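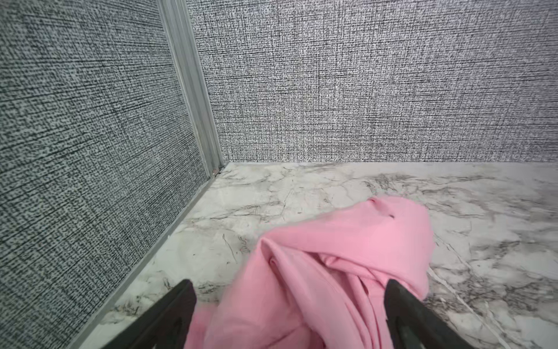

Voltora soft-goods gripper kit - anyone else running one?

shufen_f
Posted 13 April 2023
I've had the Voltora kit since February and I love it, so I wanted to start a thread for people doing cloth! You get two fingers, a wrist camera mount, the cable and a little bag of screws (count on losing one). Mine was $422 with shipping. I'm doing pick up and spread on scarves and thin satiny stuff, which my old parallel fingers were hopeless at. The slanted tips get in under a fold so nicely. Happy to share my settings if anyone wants them.

apacheco
Yes please on the settings. Does it cope with a single layer lying flat? That's where my Cukodo pair gives up. Bunched cloth is the easy case, any ridge will do for a handle.

shufen_f
Flat is harder, agreed. I come in low with the tips open a bit wider than I think I need, close slowly, and drop the force to the second lowest step. Yesterday I ran 50 picks on a crumpled pink piece and missed three. Flat, same cloth, I missed more like a third. Still way better than what I had!

Noemie B
A third is a lot for $422, sorry. I tried the kit at work and sent it back. The fingers are fine but the software kept losing its calibration every time I unplugged the camera, and support took nine days to answer.

shufen_f
Ugh, nine days is bad. Were you on the first firmware? The calibration thing went away for me after the update - I unplug mine all the time now.

Noemie B
Probably the first one, yes. I'd try it again if someone lent me one. I wouldn't pay for it twice.

meifang_pan
I'm with Shufen on this. We looked at the Cleltetance system too and the quote was 3,490 before the camera. It's a lovely thing, but for a hobby bench? No way. One tip for slippery fabric: matte black fingers against pale cloth make the edges really easy to pick out in the wrist view, so don't wrap them in white grip tape like I did. Took me a whole weekend to work out why my detection went funny.

apacheco
Ha, I have white tape on mine right now. Off it comes.
How are the pads wearing?

meifang_pan
Left one started to polish up after 300 cycles or so on denim. On light fabrics I can't see any wear at all. Spares come in pairs only, which is annoying.

shufen_f
Settings are in my profile now, file is called satin_slow. Anderson, try the flat pick with the wrist tilted a little and tell me how it goes, I really want to get that number down!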